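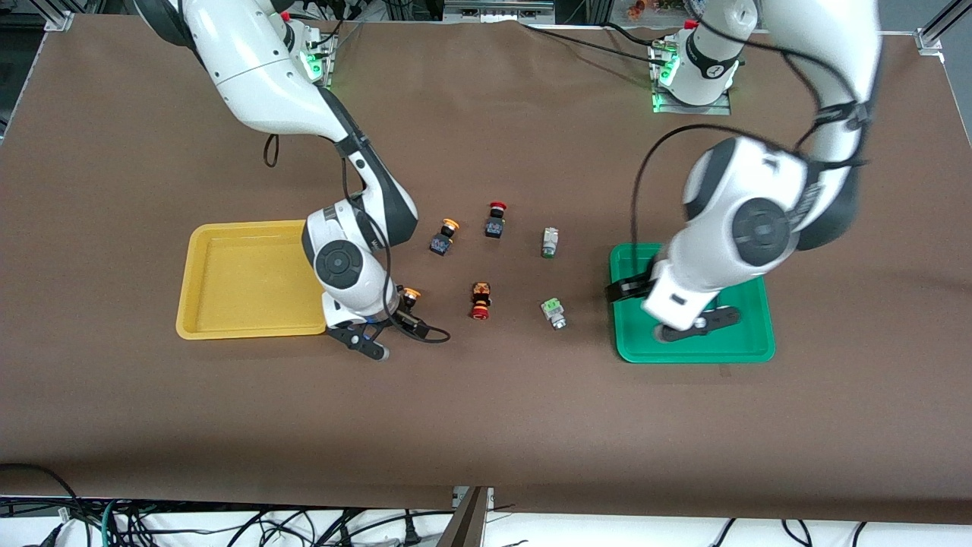 According to Graciela Barrientos, the old cell instructions told operators what to do when an arm stopped and said very little about what to check before it started, and most of her questions in April came from that gap. The procedure below has been rewritten with her remarks in mind. It applies to every two-arm sorting cell operated under the Nerix program.

# Preparing and Running a Two-Arm Sorting Session

## Scope

This page covers tabletop work in which two arms sort small objects, such as toy vehicles, into trays. It does not cover mobile units or any cell fitted with a conveyor. Operators must hold a current cell authorization. Visitors may observe from behind the floor line only.

## Before power-up

1. Confirm that the session has an entry in the cell log. Entries without a named operator are not valid.
2. Inspect the edge of the table and the mounting brackets. Report any movement in a bracket to the cell lead before continuing.
3. Follow each cable by hand from the arm to the point where it leaves the table. Straps must be closed.
4. Check that cables have enough slack for the full reach of the wrist. A cable that rests on the work surface must be kept clear of the objects and the trays.
5. Test the stop button. Press it, confirm the stop on the console, and release it.

## Setting the work surface

Place one tray on each side of the work area, within reach of the arm that will use it. Trays are to be empty at the start of a session. If the sorting rule depends on color, write the rule in the log before the first object is placed.

Set the objects down singly, with space for the fingers to open on both sides. They should not be lined up – a session with tidy rows does not count toward the required total. Objects may lie at any angle.

## During the session

- Keep hands outside the floor line whenever either arm is enabled.
- Permit only one arm at a time to enter the middle of the table, unless the session plan states otherwise.
- If an object is dropped, let the arm finish its motion, then pause the cell. Do not reach in to correct it.
- If a cable catches on a gripper or tray, press the stop button at once.
- Pause after six sorting rounds and repeat step 3.

## Recording faults

Use Form 473 for cable and bracket faults and Form 949 for everything else. Near misses are recorded in the same way as faults. Han-gyeol Won reviews both forms and may close a cell until the repair has been signed off.

## Shutdown

Return both arms to the rest position, clear the table, and remove power. Store the trays and objects in cabinet 337 – spare finger tips are kept on the shelf above. Sign the log with the time of shutdown.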